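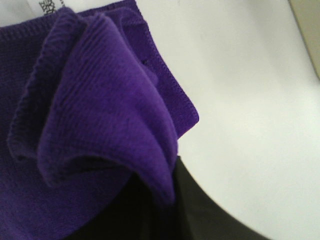
Dye bench, 07/03/2023 — purple on the Stimanano yarn

3 min read

Second go at the purple. The January batch came out patchy at the ends of the skeins and I put that down to packing the pot too full. This time 80 g of yarn in the big pan, everything soaked overnight in plain water with a drop of washing-up liquid.

Stock solutions were the old Zetora red and the new Turkska blue. The Turkska tub has gone slightly lumpy, so I sieved it before weighing. Mixed two parts blue to one part red. Sivaprasad Hegde wanted it redder, but his test strip looked like beetroot once it had dried.

Vinegar went in at the start, which I now think is too early. The red grabbed straight away and the blue took its time. After 15 minutes the water was still plainly blue and the yarn was nearer plum. Held it just under a simmer for another 12 and the bath cleared most of the way. Left it to cool in the pan with the lid on.

Rinse: first water pale blue, second clear. Spun out and hung over the sink.

Dry shade is good, a bit darker than the card. One skein has a paler stretch where the tie was too tight. Retied the rest of the undyed stock in loose figures of eight so it doesn't happen again.

The Thomas thermometer reads four degrees under the glass one at the top of the range. I used the glass one for everything above. Anyone reading back through the January pages should treat those temperatures as low.

Counter on the knitting machine stood at 1,411 rows when I stopped for the day. Tension swatch in rib still curls at the cast-off edge — try one size looser there and leave the rest alone.

To do:
- repeat with the vinegar added halfway through
- rub test on white cotton, dry and damp
- ask Sivaprasad where the small scales went
- order more citric acid

Search the notebook Search Clear

We use cookies to remember your settings. Accept Decline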